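Prize money at the Kellance Cup: the women's teams get an answer

The women's section of our handball club has asked the same question every year since the Kellance Cup opened to both sections: why does the winner of the men's tournament receive more than the winner of the women's tournament? In September the organizers in Citis finally gave a written answer, and I want to share it with the members who could not come to the meeting.

The letter is signed by Florin Jitaru, who directs the tournament. He writes that the difference comes from the old agreement with the sponsor, Skidden. When this agreement was made, only the men played, and the prize was fixed for them alone. The women's tournament was added later and was paid from the entry fees. Now the agreement has been renewed, and from the next edition the sponsor will give one sum, to be divided equally between the two tournaments.

This is good news, and I do not want to make it smaller than it is. Our captains wrote many letters about this, and 47 players from 7 clubs signed the last one. Some of them play for our opponents, and I was very glad to see their names beside ours.

Still, there are 2 points which the letter leaves open. The first is the schedule. The women's final has always been played in the small hall, early in the morning, when the families of many players are still on the road. The second is the referees. For the men's matches a pair of referees is invited from outside the region, and for ours it is usually whoever is free. Emilian Chiriac, who coaches our second team, raised both questions by telephone and was told that they will be discussed before the draw.

I understand that a hall has only so many hours in a day. But the finals could change places every year, and this would not cost anything. Our section will send this proposal to Citis together with the entry form. If you want to add your signature, the sheet is at the desk near the changing rooms until the end of the month. Juniors may sign too, with the permission of a parent.

One practical matter. The bus to the friendly match in Vlad has 20 seats, and players have priority. Supporters who wish to come should write to me, and I will put them on the list in the order of the messages. Please bring your own water, as the kiosk there is closed for repairs.

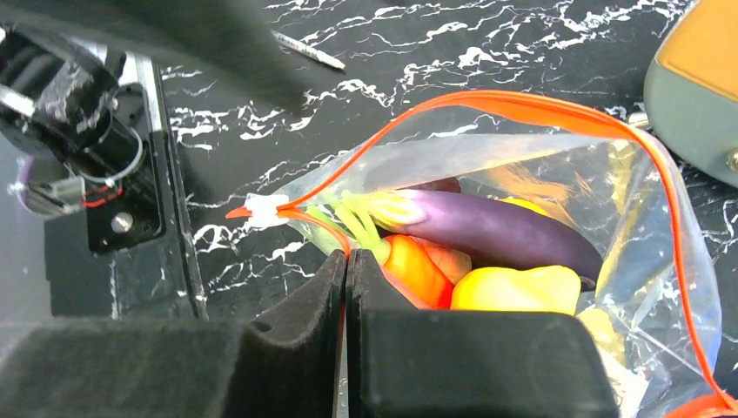
The return bus leaves directly after the match, so those who want to stay for dinner must arrange their own way home.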